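Rurnetti Opens Math Games Library to Families and After-School Programs

For immediate release, November

CASSIM – Rurnetti, the nonprofit that lends learning materials to schools and households, has opened a math games library at its building in the Stara district. Members can borrow counting games, number puzzles, dice sets and card decks for up to 20 days at a time. There is no charge for borrowing.

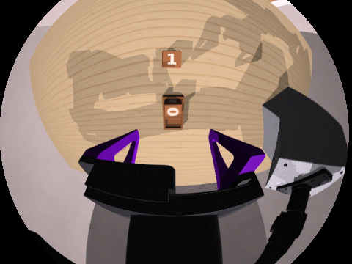
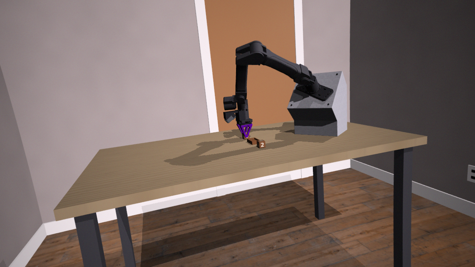

Rendered views with a wooden tabletop. In the first, two small blocks carry the numerals 1 and 0.

The library opens with 312 titles. Most are meant for children in preschool through third grade, and one section is set aside for older students who need more practice with fractions and place value. Each title comes in a labeled bag with a parts list and a one-page guide to the rules. The guides are printed in large type and are written for adults who may not have played a math game since their own school days.

"Parents kept asking us what they could do at home that wasn't another worksheet," said Minttu Heinonen, director of Rurnetti. "A lot of them had bought one game, played it for a week and put it in a closet. Now they can bring it back and take another."

The collection was put together over two school years. Teachers in the Stara district sent in lists of the games they use in class, and Rurnetti tested them with families before buying. Games with many small parts that could not be replaced were left out. So were games that need a screen or batteries.

Lauri Lindqvist, who runs the lending desk, said number games that mix digits and place value were the most requested item during the trial period. "Kids can count to 100 long before they can tell you what the zero is doing in the number 10," Lindqvist said. "You move the digits around, you read the number out loud, you do it again. It takes ten minutes before dinner."

After-school programs can sign up for a group account. A group account covers 2 adult leaders and allows up to 45 items to be checked out at one time. Programs outside Stara may apply if they can pick up and return the materials themselves. Rurnetti does not ship games.

The library was paid for with a grant from Dillov, a regional office supply company, which also provided the shelving and storage bags. Dillov will cover replacement parts for the first year.

"We wanted to pay for something that gets used every week," said Lauri Keskinen, community programs manager at Dillov. "Replacement parts are not exciting, but a game with no dice is no good to anyone."

Rurnetti will also hold game afternoons in the reading room, led by retired teacher Sirkka Kauppinen. Children under eight must come with an adult. Sessions start at 3:30 p.m. and no sign-up is needed, though groups of more than six are asked to call ahead.

To join, residents need a photo ID and proof of address. Members who lose a single piece will not be charged. Members who lose a full game will be asked to replace it or to wait until the next lending period before borrowing again.

Rurnetti is accepting donations of games in good condition. Please count the pieces before dropping them off and note anything missing on the outside of the box.

Media contact: Lindiwe Nel, communications, Rurnetti. Interviews and visits to the library can be arranged through the front office.

###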